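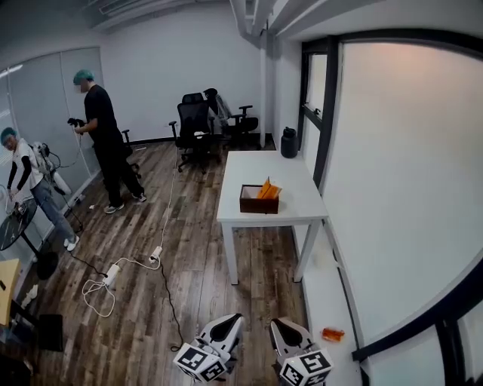

Milagros Pacheco wrote in to ask whether the power strips in the Flestia room have to live on the floor, and whether she could move one closer to the window for an afternoon. It's the question we get most, so it goes first.

Can I move the power strips?
Yes. Both white strips can go anywhere their cords reach without being pulled tight. Put them back near the middle of the floor when you finish. Please don't plug one strip into the other.

How much can I plug in?
Keep the total under 2000 watts for the room. Laptops, chargers and monitors won't get near that. Space heaters and kettles will, and they aren't allowed in here. Kettles belong in the kitchen down the hall.

What should I do about loose cables?
Run them along the wall if you can. If a cable has to cross the floor, use the rubber cover from the supply closet. Coil whatever is left over next to the strip and keep it away from the chairs - the casters chew through thin cords quickly. Tape is fine on the planks if it's the blue kind. Clear packing tape lifts the finish.

Which table should I use?
The white table is better for laptops and paperwork. The round one with the dark glass top works for small items and short conversations. Don't sit on it or lean on the rim. It stands on a single pedestal and it can tip.

How do I clean the glass top?
A dry microfiber cloth first, then a little glass spray on the cloth. Don't spray the table directly. The same cloth and spray will do for the partition wall, including the frosted panels.

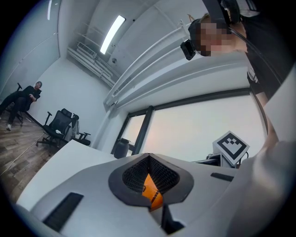
Flestia room: black chairs, white table, window.

Are there enough chairs?
The room is booked for up to 12 people. If you need more seats, borrow from the Ogundipe room across the hall and return them before 6 p.m. Chairs with armrests don't slide all the way under every table, so park them against the wall at the end.

A chair is sinking or a caster is stuck. Who fixes it?
Leave a note on the seat and email the front desk. Stadico services the chairs and usually comes in October, but single repairs can be done sooner. Don't oil the casters yourself, as it marks the wood.

The window is too bright for my screen. Any suggestions?
Turn the laptop so the window is to your side. Portable screens can be borrowed from the desk.

Can I mop the floor after a spill?
Wipe it up with a towel right away. A damp mop is OK, a wet one isn't. Unplug the strips before you start.

Who do I ask about anything else?
Adesuwa Oyewole at the Hillari front desk, extension 27.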